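October
By Ngaio McPhee

I went to Purkadach to watch two robot arms pretend to make lunch, and I ended up spending most of my visit hearing about a cable.

Knut Baumgart's crew had been rehearsing the same kitchen routine with a toy carrot and a cutting board, and they were 171 runs into a planned 400 when the left arm stopped dead halfway through a reach. No bang, no smoke – it just quit and threw a joint fault (I jumped anyway!). 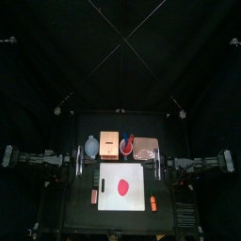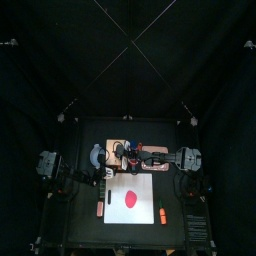 A cutting board, a toy carrot and two arms, both times.

Frauke Hollmann had the log open before I'd found my pen. A connector at the wrist had been working itself loose, a hair at a time, and the arm had logged 141 tiny dropouts before the big one. The software smoothed over every single one of them, so the crew never got a warning.

What bugged Knut was the restart. When power came back, the arm wanted to finish its old move, and Frauke's hand had been in there a minute earlier. Now it stays limp until somebody presses a second button, and she checks the connectors every morning with a flashlight.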